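4.2 Choosing where to hold a thing that bends

The grasp selector inherited from the earlier version of our stack, Birkell, was written for boxes. It fits a plane to whatever the depth sensor returns, looks for two roughly parallel faces, and asks the arm to put a finger on each. On boxes it is very good. Offered a bunch of artificial flowers, it reported a confident grasp on the air between two stems and went to collect it. We therefore replaced the selector and kept the rest of Birkell as it was, partly on principle and partly because one of us still had to maintain it.

The replacement, Drusia, does not try to recover the full shape of the object. It works on a short history of wrist images and labels each pixel as stem, blade, petal or other. The last class is large and we make no apology for it. From the labels it grows thin regions, finds the narrow end of each, and proposes a pinch across that end. A proposal is kept only if both fingertips can reach it without their swept volume passing through more petal than a fixed allowance. The allowance was set by hand by Dagim Lemma, who tried several values and kept the one that made him wince least.
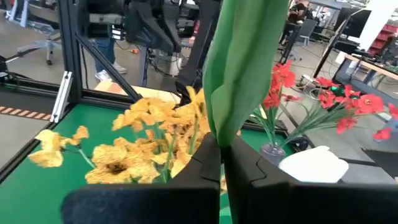 Figure 4. Wrist view during a pinch at the lower end of a leaf, with yellow flowers to the left and red flowers in a glass vase to the right.

Occlusion is the difficulty that the planner feels most. A wrist camera gives its best view of the target from a distance, and its worst at the moment when the view would be useful. In Figure 4 the leaf runs out of the top of the image, so its length cannot be measured from that view at all, and a second, smaller leaf tapers into the same fingertips. A detector run on this image alone has no good reason to prefer one leaf to two, or to say which of them is being held. Drusia therefore carries the region labels forward from the approach and freezes them once the fingers are within 40 mm of the pinch point. After that the image is used only to estimate sideways slip. The frozen labels are frequently out of date by a few pixels, but they are out of date in a consistent way, and the controller can live with that.

Closing the fingers is handled separately. Frei, our gripper driver, runs its force loop at 100 Hz and stops when the motor current crosses a threshold or the fingers meet. On a thin leaf these two events are hard to tell apart. We tried to separate them by current alone, and for some weeks believed we had succeeded – the log parser was reading the wrong column. The present version combines finger position with the slip estimate and, if they disagree, opens by 4 mm and closes again. It looks indecisive to watch. We have left it in.

Pulling is planned along the local stem direction, with the wrist free to rotate about that axis.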